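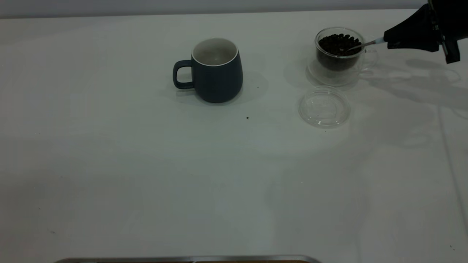
Note technique : eau du réseau et entartrage des machines à café

Depuis le raccordement du quartier au forage de Calvo, en avril, la dureté de l'eau distribuée dans nos locaux a changé. Les adhérents équipés d'une machine à chaudière fermée sont les premiers concernés. Le dépôt de carbonate de calcium se forme d'abord sur la résistance, puis dans l'électrovanne, où il provoque des débits irréguliers bien avant l'arrêt complet de l'appareil.

La conductivité relevée au robinet de l'atelier Elier est de 520 µS/cm. Cette valeur ne donne pas directement la dureté : elle intègre aussi les sodiums, chlorures et sulfates. Pour le réglage d'un adoucisseur, seul le titre hydrotimétrique (TH) fait foi, mesuré par goutte à goutte ou par bandelette. La mesure se fait à froid, après deux minutes d'écoulement, en amont de toute cartouche.

Trois configurations se rencontrent chez les adhérents. Les cartouches à résine échangeuse d'ions, type Plemico, traitent jusqu'à 100 litres avant saturation ; le by-pass se règle sur le TH et se vérifie à chaque remplacement. Les carafes filtrantes conviennent aux bouilloires et aux petits réservoirs. L'osmoseur Prerkex impose une reminéralisation en sortie, faute de quoi l'eau devient agressive pour le laiton et le cuivre, et l'extraction perd en corps.

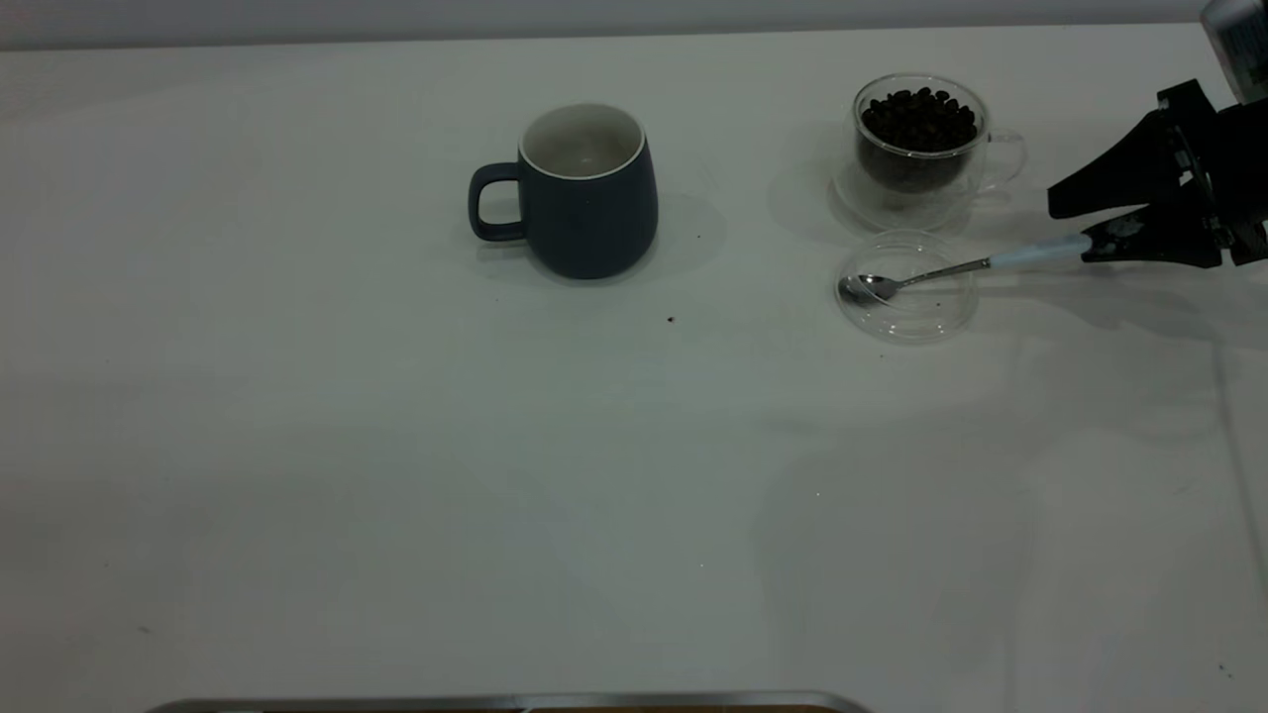
Elier signale que le by-pass livré en position 4 laisse passer trop de calcaire sur le réseau actuel et qu'il a fallu descendre de deux crans pour retrouver un débit stable au groupe. Ce réglage vaut pour une cartouche neuve.

Pour le détartrage, l'acide citrique s'emploie à 80 g par litre, dans une eau tiède. Au-delà de 60 °C, il peut former du citrate de calcium, peu soluble, qui obstrue les conduits étroits. Les chaudières en aluminium sont exclues de cette procédure ; se reporter à la notice du fabricant. Rincer avec deux réservoirs complets.

Les relevés de TH sont à déposer dans le classeur de l'atelier, avec l'heure du prélèvement et le modèle de cartouche en place.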